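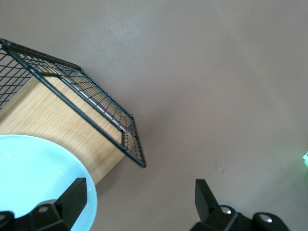 Wrist view, black wire basket with a light wood board, aqua plate lower left.

varkden-tabletop

Teleop demos, tabletop kitchen stuff. Two-finger gripper, wrist cam. README is a work in progress, ask if something is missing.

What's in it
117 episodes, all driven by hand with the leader arm. No scripted runs, no policy rollouts. Each episode is one folder: wrist video, joint states, gripper opening, a one-line task string.

Operators
2 people. Dennis Pearce drove most of it and his are the smoother ones. Operator id is in meta.json – please split on it if you care about style.

Known problems
– Gripper opening is logged as commanded, not measured. Dont use it as a grasp signal.
– Anything recorded before October has the old wrist calibration. Both files are in calib/, pick the right one.
– 3 episodes have a dropped chunk of joint data in the middle. Listed in bad.txt, left in on purpose.
– Task strings were typed live so expect spelling mistakes.

Loading
Run load.py with the folder path. Shuffle buffer defaults to 1,000, lower it if you run out of memory.

Related
Platano has the same arm with a overhead cam instead. Formats match, calibration does not – do not mix them without redoing the transforms.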